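April 19, 2018

Dye bench, second madder run. Writing this up while the last skeins drip over the sink.

I am so pleased with this one! Jingyi Yuan suggested keeping the pot well below a simmer, and the red that came out is the clearest we've had from the Rasen root by a long way. Last October's batch went brown on me as soon as I turned my back, and I'd half decided our tap water was to blame. Same tap today, so I owe it an apology.

What went in: 600 g of wool in nine skeins, all scoured and mordanted with alum on Monday. Root chopped small, soaked overnight, then warmed up very slowly. Held at 62 degrees on the probe for the whole of the main bath. It crept up once when the lid was on – lid off after that and it behaved.

The Omau fleece takes the colour faster than the Begay and ends up a touch more orange. I like both. The Begay skeins have a lovely uneven streak where the ties were too tight, which I'm not going to call a fault, though for the Allance order I'd better tie them looser and turn them more often.

Second bath from the same root gave a soft coral. Third gave a sort of pinkish biscuit, very pretty next to the walnut. Didn't bother with a fourth. A dip of iron on one coral skein turned it a dusty plum in no time at all – do that again, on purpose, with a proper note of how much iron went in (I just splashed it, sorry).

Sample cards: 16 done, labelled on the back in pencil. Still need light tests, so half of each card wants covering and the rest taping up in the south window. Check after a month and again in the summer.

To do: order alum, find the good sieve, try chalk in the water next time. Weld after that, if the seed ever comes up.

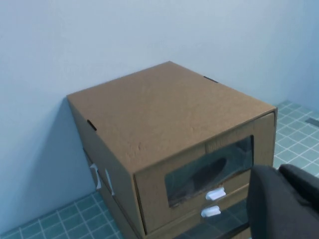
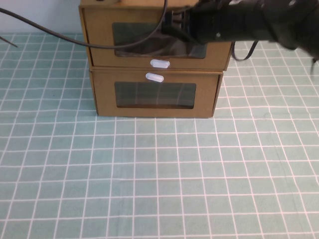 Cardboard drawers, two views.

Contact the dye bench | © 2018 Workshop Notebook | Back to top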